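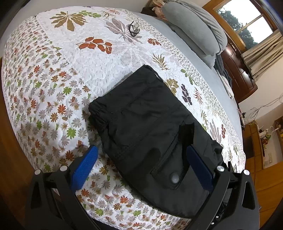

전탕실의 저울

Ksawery Kwiatkowski가 Durnmont 한방의원의 전탕실 점검을 맡은 날은 2012년 4월 16일이었다. 점검 의뢰서의 대상 항목에는 저울 두 대, Lundgren 전탕기 세 대, 포장기 한 대가 적혀 있었다. 사유란에는 ‘정기’라고만 쓰여 있었다.

의원은 Cosska 시내의 경사진 도로변에 있었다. 1층이 접수와 진료실, 지하가 전탕실과 약재 창고였다. 지하로 내려가는 계단은 폭이 좁아서 표준 분동 상자를 가로로 들고 갈 수 없었다. 그는 상자를 세로로 세우지 않는다는 규정을 지키느라 분동을 두 번에 나누어 옮겼다.

전탕실 담당자는 Bożena Tomaszewski였다. 명찰의 직함은 ‘조제 보조’였으나 선반의 라벨, 온습도 기록, 세척 기록, 재고표가 모두 같은 필체로 쓰여 있었다. 그녀는 그에게 덧신과 모자를 건네고 서명할 칸을 손가락으로 짚었다.

“저울부터 보십니까.”

“저울부터 봅니다.”

첫 번째 저울은 창고 쪽 작업대에 놓인 전자식이었다. 최소 눈금 0.1그램. 그는 수평기의 기포를 확인하고, 전원을 켠 뒤 예열 시간을 기다렸다. 실온은 21도였다. 제습기가 돌고 있어 제습기를 끄게 했다. 영점, 반복성, 편심 하중, 직선성의 순서로 측정했다. 모든 값이 허용 오차 안에 있었다. 그는 기록지에 값을 옮기고 봉인 스티커를 붙였다.

두 번째 저울은 전탕기 옆의 작은 선반에 있었다. 접시 두 개가 달린 수동식 천칭이었다. 의뢰서에는 기종이 적혀 있지 않았다.

“사용 중인 기기입니까.”

“매일 씁니다.”

“용도는.”

“탕제 한 건의 마지막 확인입니다. 전자저울로 약재를 하나씩 달고, 다 모은 다음 총량을 저기서 한 번 더 봅니다.”

천칭의 오른쪽 접시에 올리는 추는 황동이었고 제조사 각인이 없었다. 가장 큰 추에는 송곳으로 긁은 듯한 숫자가 있었다. 235. 그는 그 추를 핀셋으로 집어 전자저울에 올렸다. 표시값은 203.0이었다. 내렸다가 다시 올렸다. 203.0이었다. 세 번째도 같았다.

차이는 32그램이었다. 마모로 설명할 수 있는 양이 아니었다. 표면을 확대경으로 살폈으나 깎인 자국도 없었다. 바닥면에 나사 마개가 있었다. 마개를 돌리자 저항 없이 풀렸고, 안쪽의 조정실은 비어 있었다. 원래는 납 알갱이 같은 조정용 충전재가 들어가는 자리였다.

그는 기록지의 비고란에 썼다. ‘공칭값 235 g, 실측값 203.0 g. 조정실 비어 있음. 부적합.’

“이 추를 기준으로 총량을 확인하셨다면, 처방 총량이 235그램인 탕제는 접시가 기울었어야 합니다.”

“기울었습니다.”

“매번 말입니까.”

“매번요. 왼쪽이 내려갑니다. 어디까지 내려가는지를 봤습니다. 지침이 여섯 번째 눈금에서 서면 맞는 겁니다.”

그는 지침판을 보았다. 여섯 번째 눈금 옆에 연필로 찍은 점이 있었다. 점은 여러 번 덧칠되어 종이가 눌려 있었다. 그는 전자저울로 말린 감초와 당귀를 섞어 235.0그램을 만들고, 그것을 왼쪽 접시에 부었다. 지침은 두 번 흔들리고 점 위에서 멈췄다.

측정 원리상 틀린 방법은 아니었다. 천칭의 감도가 일정하고 하중이 같다면 편위량으로 차이를 읽을 수 있다. 다만 그 방법은 어떤 절차서에도 없었고, 감도는 날받침의 상태에 따라 변하며, 연필로 찍은 점은 눈금이 아니다. 그는 이 내용을 구두로 설명했다. Tomaszewski는 끝까지 듣고 나서 물었다.

“그러면 부적합입니까.”

“추는 부적합입니다. 천칭은 아직 모릅니다.”

전탕기로 넘어갔다. 1호기와 2호기는 가열 곡선이 설정값과 일치했다. 완료 시 액량은 설정이 700밀리리터였고, 눈금 실린더로 받은 실측은 두 대 모두 한 눈금 안쪽이었다. 3호기는 가열판의 상승이 느렸다. 그는 열전대를 다시 꽂고 물만 넣어 한 번 더 돌렸다. 40분이 지나도 끓지 않았다. 그동안 할 일이 없어서 그는 탕제 일지를 달라고 했다.

일지는 처방 번호, 약재별 중량, 총량, 물의 양, 가열 시작과 종료, 담당자 서명으로 구성되어 있었다. 마지막 칸의 제목은 ‘천칭’이었다. 대부분의 행에 ‘6’이 적혀 있었다. 총량이 다른 처방에는 다른 숫자가 있었고, 그가 암산으로 맞춰 보니 숫자는 총량과 대체로 비례했다. 맨 뒷장에 환산표가 붙어 있었다. 환산표의 필체는 Tomaszewski의 것이 아니었다.

“누가 만든 표입니까.”

“전 원장님요.”

“추의 안을 비운 것도 그분입니까.”

“모릅니다. 제가 왔을 때 이미 비어 있었습니다.”

“확인은 해 보셨습니까.”

“마개는 첫 주에 열어 봤습니다. 원장님께 말씀드렸더니 알고 있다고 하셨습니다. 그다음에 이 표를 주셨고요.”

그는 일지를 앞으로 넘겼다. 지난해 7월의 어느 행에서 천칭 칸의 숫자가 ‘4’였다. 총량은 235그램이었다. 같은 행의 비고란에 ‘재계량’이라고 쓰여 있고, 아래에 새 행이 시작되어 숫자가 ‘6’으로 돌아와 있었다. 첫 행의 약재별 중량을 더하면 235그램이 맞았다. 전자저울의 기록상으로는 아무 문제가 없는 탕제였다.

“여기서는 무슨 일이 있었습니까.”

Tomaszewski는 일지를 자기 쪽으로 돌리지 않고 그대로 거꾸로 읽었다.

“백출이 빠졌습니다. 달기는 했는데 그릇을 작업대에 두고 왔습니다. 다 합쳐서 올렸더니 지침이 네 번째에서 섰습니다.”

“전자저울로 총량을 다시 달아도 알 수 있었을 겁니다.”

“네. 그런데 전자저울로는 한 번 단 걸 다시 달지 않습니다. 바쁘면요.”

그는 답하지 않고 3호기의 온도를 읽었다. 87도였다. 히터 단자의 저항을 재고 값을 적었다. 두 가닥 중 한 가닥이 끊어져 있었다. 사용 중지 표찰을 달고 부품 번호를 기록했다. Fuvia 대리점에 재고가 있을 것이라고 말했으나, 재고 여부는 점검 항목이 아니므로 기록지에는 쓰지 않았다.

포장기는 접착부의 온도가 정상이었다. 파우치 열 장을 눌러 누설을 보았고 누설은 없었다.

남은 것은 천칭이었다. 그는 천칭의 앞유리를 떼고 날받침을 들여다보았다. 중앙 날은 마노로 된 것이었다. 이가 빠진 곳은 없었다. 양쪽 접시를 비웠을 때 지침은 0에서 멈췄다. 양쪽에 표준 분동 200그램을 하나씩 올렸다. 0이었다. 좌우를 바꾸었다. 0이었다. 한쪽에 분동을 더해 편위를 재는 일을 다섯 번 반복했다. 다섯 값의 편차는 연필로 찍은 점의 지름보다 작았다.

“관리를 하신 겁니까.”

“붓으로 먼지만 텁니다. 이슬 맺히는 날은 쓰기 전에 문을 닫아 두고요.”

“그건 어디에 기록합니까.”

“기록은 안 합니다.”

“하셔야 합니다.”

그녀는 앞치마 주머니에서 수첩을 꺼내 그 말을 적었다. 받아 적는 동안 그는 추를 다시 손바닥에 올려 보았다. 장갑을 끼고 있었으므로 규정 위반은 아니었다. 빈 방이 있는 금속이라는 것은 손으로는 알 수 없었다.

전 원장이 왜 추를 비웠는지에 관해 그는 세 가지 가설을 세웠다. 첫째, 과거 어느 시점에 마개가 풀려 충전재가 유실되었고, 새 추를 사는 대신 표를 만들었다. 둘째, 균형이 맞는 상태를 확인하는 것보다 어긋난 정도를 읽는 편이 주의를 더 요구한다고 판단했다. 접시가 수평이면 사람은 보지 않고 지나간다. 셋째, 다른 추의 보충에 쓰려고 꺼냈다. 세 가설 모두 검증할 자료가 없었다. 두 번째 가설은 점검자의 업무 범위에 들지 않았다.

“그분께 여쭤볼 수 있습니까.”

“겨울에 돌아가셨습니다.”

그는 애도의 말을 했다. 그녀는 고개를 숙였고, 제습기를 다시 켜도 되는지 물었다. 그는 켜도 된다고 했다.

성적서를 쓰는 데는 시간이 걸렸다. 전자저울, 적합. 전탕기 1호기, 2호기, 적합. 3호기, 사용 중지. 포장기, 적합. 천칭 본체, 적합. 추, 부적합. 부적합 항목에는 조치 방법을 지정해야 했다. 양식에는 폐기, 교체, 재조정의 세 칸이 있었다. 재조정을 택하면 조정실에 32그램을 채우고 마개를 봉인한다. 그렇게 하면 지침은 0에서 서고, 환산표는 쓸모가 없어지며, 일지의 마지막 칸은 앞으로 모든 행에 ‘0’이 적힌다.

그는 펜을 든 채 일지의 마지막 칸을 한 번 더 보았다. 그리고 양식의 뒷면으로 넘겨 ‘명칭 변경’ 절차를 찾았다. 기기의 공칭값이 실측값과 다를 때, 사용자가 원하고 안정성이 확인되면 공칭값을 실측값으로 고쳐 등록할 수 있다는 조항이었다. 그는 입사 후 이 조항을 적용한 적이 없었다.

“추에 새겨진 숫자를 지우고 203으로 다시 새기면 적합으로 낼 수 있습니다. 마개는 봉인해야 합니다. 환산표는 절차서로 만들어서 번호를 붙이시고, 연필 점은 눈금으로 바꾸셔야 합니다. 총량은 전자저울로도 한 번 더 다시고요.”

“새기는 건 누가 합니까.”

“의원에서 하셔도 되고, 저희가 가져가도 됩니다. 가져가면 이틀입니다.”

Tomaszewski는 추를 내려다보았다. 긁은 숫자 중 3의 아래쪽 획이 길게 빠져 있었다. 손이 미끄러진 모양이었다.

“지우지 않고 옆에 쓰면 안 됩니까.”

조항에는 ‘기존 표시는 오인의 우려가 없도록 처리한다’고 되어 있었다. 삭제라고는 되어 있지 않았다. 그는 조항을 두 번 읽었다.

“기존 숫자 위에 한 줄을 그으시면 됩니다. 읽을 수는 있게 남습니다.”

“그럼 제가 하겠습니다.”

그녀는 서랍에서 송곳을 꺼냈다. 그는 지금 당장 할 필요는 없다고 말하려다가, 새긴 뒤의 질량을 다시 재야 하므로 지금 하는 편이 방문 횟수를 줄인다는 점을 고려했다. 그는 추 밑에 깔 천을 작업대에 폈다. 떨어진 황동 가루도 질량에 포함되지 않게 붓으로 털어야 한다고 알려 주었다.

줄은 한 번에 그어지지 않았다. 그녀는 같은 자리를 네 번 지나갔고, 옆에 203을 새기는 데 더 오래 걸렸다. 0이 조금 모가 났다. 그는 붓질이 끝난 추를 핀셋으로 받아 전자저울에 올렸다. 표시가 안정될 때까지 두 사람 모두 작업대에서 손을 떼고 있었다.

203.0.

그는 값을 적고 시각을 적었다. 마개에 봉인 도료를 한 방울 떨어뜨린 뒤 마르는 동안 분동을 상자에 넣었다. 위층에서 접수대의 종이 울렸고, Tomaszewski가 새 처방전을 받으러 올라갔다. 내려왔을 때 그는 첫 번째 분동 상자를 들고 계단 아래에 서 있었다. 둘이 지나갈 폭이 아니어서 그가 한 걸음 물러났다.

“총량이 얼마입니까.” 그가 물었다.

그녀가 처방전을 폈다.

“235입니다.”

그는 상자를 내려놓고, 도료가 마르려면 조금 더 있어야 한다고 말했다. 그녀는 전자저울 앞에 서서 백출부터 달기 시작했다.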